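Boletim da Oficina de Costura e Remendo – Setembro

Remendar em companhia: o regresso das noites de conserto

Que alegria escrever estas linhas! As noites de conserto voltaram à sala grande do Lulter e, se a primeira sessão servir de amostra, vamos ter um outono cheio de linhas, dedais e conversa. Quem passou o verão a adiar aquele joelho rasgado ou aquela bainha descosida já não tem desculpa.

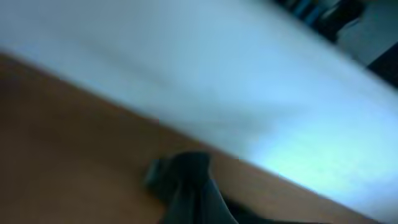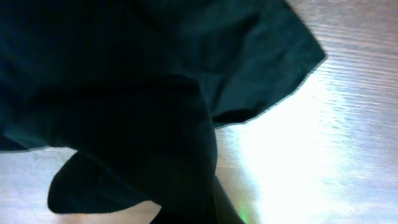
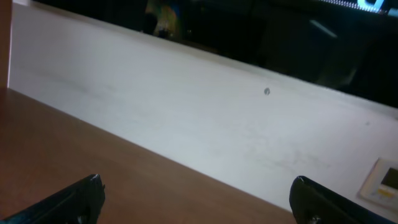
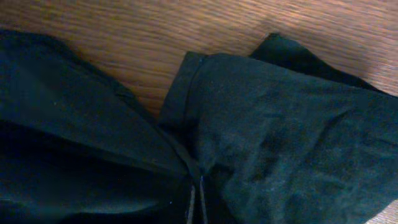

Tampos de madeira e tecidos escuros.

A Huguette Bailly abriu a noite com o tema que mais pedidos recebeu no inquérito de junho: como remendar malha sem que o remendo fique duro. Trouxe as amostras dela numa caixa de bolachas (algumas com mais de 30 anos!) e foi-as passando de mão em mão enquanto explicava. O segredo está na tensão do fio. Quem puxa demasiado franze a malha toda à volta do buraco, e na primeira lavagem aquilo encolhe ainda mais. Ela prefere trabalhar com o fio quase solto, apanhando duas ou três malhas sãs de cada lado antes de começar a tecer.

Houve discussão animada sobre a cor da linha. O Valentin Guillot defende o remendo à vista e cerziu uma meia cinzenta com amarelo-mostarda, que ficou linda. Outros querem que não se note nada, e para esses vale a pena levar a peça à loja e escolher a linha à luz do dia, um tom abaixo do tecido. Com pretos e verdes muito escuros, a luz elétrica engana imenso – eu própria cheguei a casa com azul-marinho convencida de que era preto, e ainda tenho o carrinho quase inteiro para quem o quiser.

Falou-se também de cotovelos. A Golshifteh Mazandarani mostrou como reforça os dela antes de abrirem, com um quadrado de algodão fino cosido por dentro, em pontos pequeninos e espaçados. Demora uma noite e poupa uma camisola. Pediu-me que lembrasse uma coisa: lavem sempre o tecido do reforço antes de o coser, senão encolhe depois e repuxa tudo.

O que levar para a próxima sessão

A peça a consertar, lavada. Uma tesoura que corte mesmo. Agulhas de ponta redonda para malha e de ponta fina para tecido plano. Se tiverem um cogumelo de cerzir, ótimo; se não, uma lâmpada antiga ou uma laranja pequena fazem o mesmo serviço. Linha há na casa, e da boa: a retrosaria Stellcombe ofereceu-nos 100 carrinhos de fim de coleção, com uns verdes que me deixaram de queixo caído.

O Brian Sang continua a receber as máquinas que precisem de afinação. Deixem um papelinho com o nome e o defeito, por favor, e tragam o pedal! No mês passado ficaram duas máquinas à espera dos respetivos.

A próxima noite é a 10/01/2019, às sete e meia, e a Huguette volta para nos ensinar a trocar o elástico de uma cintura sem desmanchar o cós inteiro. Há 10 lugares à mesa comprida, e quem quiser ficar só a ver e a beber chá também é muito bem-vindo. As inscrições fazem-se com a Léonie Mallet, à entrada, ou por recado deixado no Lulter.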